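November 7, 2018
Notebook, gripper bench

Spent the whole morning on the pre-session check and I'm really pleased with where it's going! Up to now our rule for finger pads was "replace when bad," and everyone had their own idea of bad. Asnakech swaps at the first nick, I tend to run them until something slips, and Gebremedhin goes by the sound the jaws make on closing (he's right more often than I'd like).

Draft rule, version 6, to try on the Kovireck handhelds first:

Open the jaws fully over a bare patch of table, good light, both inner faces toward you.
Any lifted edge you can get a fingernail under: write it in the log, carry on.
Any flap standing away from the block: stop, new pads on both fingers, never just one.
Loose shreds get pulled off before the session, and the table gets wiped.
Check the screws at every pad change. Log the cycle count too.

The both-fingers part is what Asnakech and I argued over. A fresh pad facing a worn one shifts the closing point, and on the Tarnex clips we had 15 bad grasps out of 100 with a mixed pair. New pair, same clips, 6. Small test, but I love having a number to wave at people.

Still open: should the cycle limit be fixed, or only a prompt to look? I'd go for the prompt. Gebremedhin wants a hard limit of 18 sessions and has promised to write down why.

Ran the jaws-open step on the pair at the bench. Under the new wording it's a clear stop, with no debate at all, and that made me very happy.
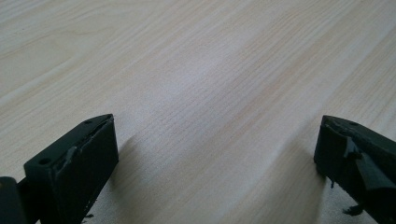

Jaws open over the table. Torn flap on the right finger, ragged strip along the inside of the left. Change both.

Pad stock is getting low, order from Vilten before January. Also ask Asnakech whether the log sheet has room for a left/right column, or if I need to redo the whole thing (I'd enjoy that, to be fair).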